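Getting Started with the Nullon Hand-Held Gripper Pair

Written by Nazar Yurchenko for Hikeo customers

The Nullon pair is two grippers that you hold in your own hands and use to record tasks for a robot arm. This guide takes you from the opened box to the first usable recording. It is for the two-hand version with cables. If you bought the single version, skip step 4.

Before you start

You need the two grippers, both cables, the power supply, a computer with the Sketden recorder already installed, and one small object to pick up. Please don't begin with a cup or a cloth. A cube is easier, because it has flat sides and the fingers can take it from any direction.

1. Prepare the table

Use a plain surface that does not shine. White is good for a dark gripper, and small stains do no harm. Leave free floor on the side where your cables will go down, and push stools away before you put the grippers on. I have pulled one over with my foot more than one time.

2. Connect the cables

Connect the left gripper first, then the right. The recorder gives the names "left" and "right" by the order of connection, and if you change the order your files will be mirrored. Renato Cruzado from our support desk had a customer with 718 mirrored recordings. They could be repaired, but it took him two days.

Lead each cable back over the wrist before it goes down. A cable that hangs in front of the jaws will catch on the object sooner or later.

3. Take the start position

Stand close to the table with both forearms over the near edge. Point the jaws inward, toward the object, and keep the wrists loose.

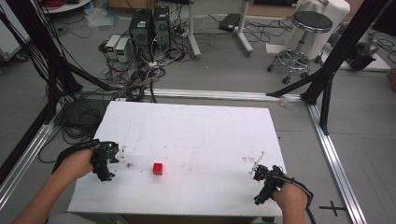 Both grippers over the table, with the red cube between the operator and the far edge.

Hold this position for two seconds after you press Record. The software takes its zero point from it. If you move too early, the status line stays yellow and you must stop and press Record again.

4. Check the two hands together

Bring the grippers slowly toward each other until the fingers almost touch, then open them again. On the screen, both traces should move at the same time. If one is late, close the recorder, unplug that gripper, and wait until its light is off before you connect it again.

5. Check the fingers

Look at the gripper's own camera view. You want to see both finger pads, one at each side, with the table between them. The rough black faces do the holding, so wipe off dust with a dry brush. Do not use alcohol, it makes the texture smooth with time. Look also at the small screws on the finger mounts. A loose finger turns a little at each grasp and the recording becomes useless without any warning.
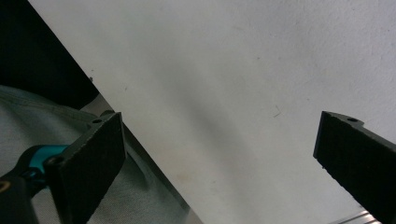 Tunstall, October 27, 2021

Today I repeated the steps with the newest recorder version, and the text below follows its menus.

6. Record the first set

Make 30 short recordings of the same task: approach, close, lift, put down, open. Change the position of the cube a little each time. Go slower than feels natural. A good recording of this task is under 23 seconds, and anything longer usually has a pause in it that you should cut.

7. Review before you continue

Open the set in Sketden and delete the bad ones on the same day, while you still remember them. Typical faults are a hand that covers the cube, a grasp on the very tip of the fingers, and a cable that crosses the view.

Is it worth buying?

I work with Hikeo, so take my opinion with care. The fingers are strong and the software is clear. The cables are my main complaint, they are stiff and after one hour you feel them in the wrist. Hannelore Oltmanns, who tested the pair in June, wrote the same in her notes. The spare finger set is sold separately, and I would order it together with the grippers.

Questions about an order go to the shop form. For trouble with the recorder, please send the log file and the serial number of both grippers.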